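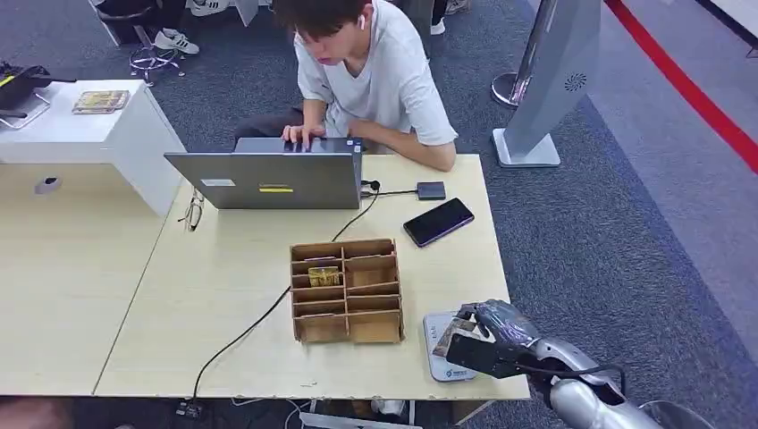

Slide 1. Laptop and phone on the desk.

Post-race scrutineering at Cledunbridge: speaker notes
Marcelle Bodin, technical delegate, Fladside Touring Series

Slide 2. Scope. Ride height, minimum mass, rear wing profile. Engine seals are covered by Syahrul Sutanto after the break.

Slide 3. Ride height. Measured on the flat pad, driver out, tyres set to the declared cold pressure. Three readings per axle, lowest one counts. Floor wear is no defence under the current wording. Pause for the Menon team's question on kerb strikes; they have sent it in writing.

Slide 4. Mass. Car is weighed as it crosses the line, less fuel. Drivers must not collect rubber on the cool-down lap. Officials will now scrape tyres before weighing.

Slide 5. Wing. The Stilel template replaces the old gauge from September. Load test is 600 newtons at the centre of the trailing edge, maximum deflection 8 mm. Show the graph, skip the derivation.

Slide 6. Penalties. Disqualification from the result, points forfeited, grid position for the next round unaffected. Appeals to be lodged by 7 pm on race day.

Questions. Refer anything on tape or vinyl wrap to the bulletin.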